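Robots Take the Packing Line at Meltdale, Small Parts Stay With People

Reading time: 2 min
Last updated: November 2022

Meltdale, a supplier of sports goods for schools and clubs, has put three robot arms on its packing line. The arms close the boxes, put on the labels and stack the boxes for the truck. Before, this work was done by 11 people in two shifts.

The company says that no one lost the job. Joana Meireles, who manages the site, explains that most of the packers moved to the preparation of sets, where whistles, cords and scoreboards are put together for each order. "The robots are good with a box. With a soft cord they are still very slow," she says.

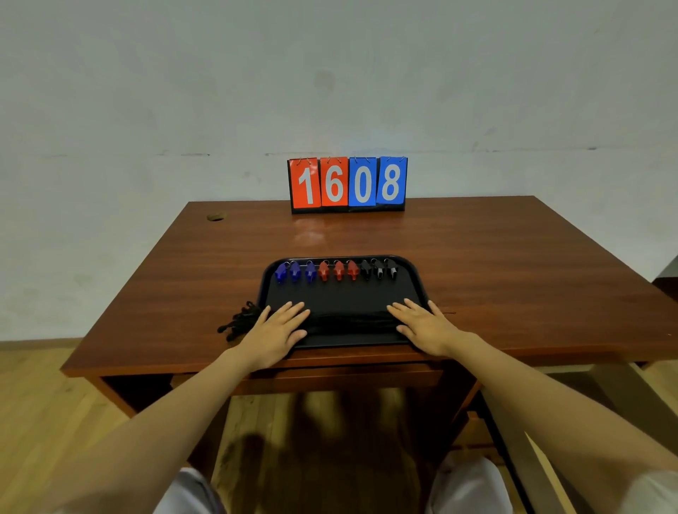

For the workers the change is mixed. Ermelinda Sequeira packed boxes for 19 years and had pain in her shoulder from the lifting. Now she sits for the larger part of the day, and she is glad about it — but she misses the talk on the line. "At the desk everyone is looking at their own work," she says.

Jaime Godinho followed a course of 56 hours and now takes care of the arms. He stops them when a label is not straight and writes down each fault. His pay went up a little. Other workers asked for the same course, and the next group will begin in December.

The union representative, Bushra Rind, wants a written promise that the preparation of sets will not be automated without talks first. Meireles answered that she is open to this, and the two sides will meet again before the end of the year.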